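Chapter 3
Small Tools and the Surfaces They Land On

Most repair manuals begin with a clean bench. You have probably never met one. The typical home repair happens wherever there is a free square foot, between last night's dinner and tomorrow's mail, and the tool gets set down on whatever is already there. In a survey of 715 households in the Skomska district, only some 100 kept a surface just for fixing things. The rest used the kitchen.

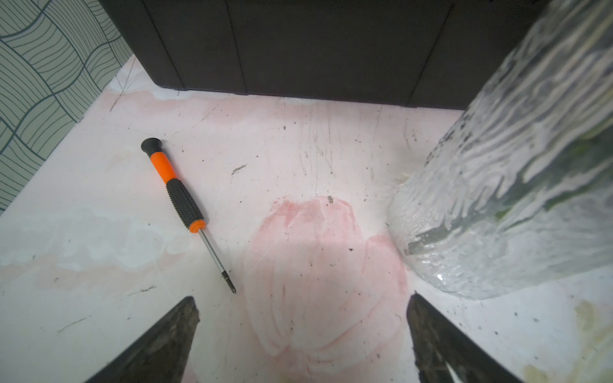
Figure 3.1 A precision screwdriver on a stained white work surface, beside a textured glass vessel.

A precision screwdriver is a modest tool with a narrow tip and a great talent for vanishing. Its handle is thin so that the fingers can turn it without much force, and a ridged or bumpy grip helps when those fingers are greasy.

In this chapter we look at 2 matters: how to choose a driver that fits the screw, and how to ready a surface that was busy with something else. Crumbs and grit come first. They get into threads, and a tiny screw dropped among dark specks may be gone for good. Stains can wait until Section 3.2, where they will still be.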